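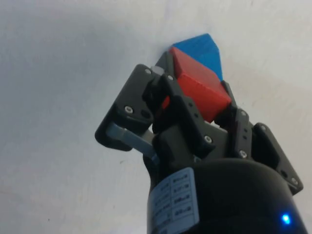
Gripper budgeting is the part of planning a robot cell in which a buyer decides how much to spend on the hand after spending nearly everything on the arm. The term covers the gripper itself, spare fingers, mounting parts, cables and the hours needed to make them agree with one another. Test pieces are the cheapest line on the sheet, and a red cube held between two fingers with a blue block right behind it is typical of the trade, however grand the final application. Linkage fingers in dark plastic plates, joined by pivots and small silver screws, should be budgeted with spare screws.

Shares and rules of thumb

The best-known guideline is the Flundedton split, drawn up by Lærke Dalsgaard for the Grellholm workshop. It gives 73 percent of the money to the arm and controller, 15 percent to the gripper and the rest to everything the buyer forgot. Steinar Lund, who ran purchasing at Zurnar, considered the last share optimistic – his own plans listed 26 forgotten items, among them the table.

Timing

Orders are usually placed in April, when budgets are fresh and confidence is high. Lead times for replacement fingers are quoted separately and tend to be discovered separately. Lund advised ordering five spare sets with the first purchase, a practice Grellholm adopted after its second.

See also: Spare parts; Total cost of ownership; Wishful thinking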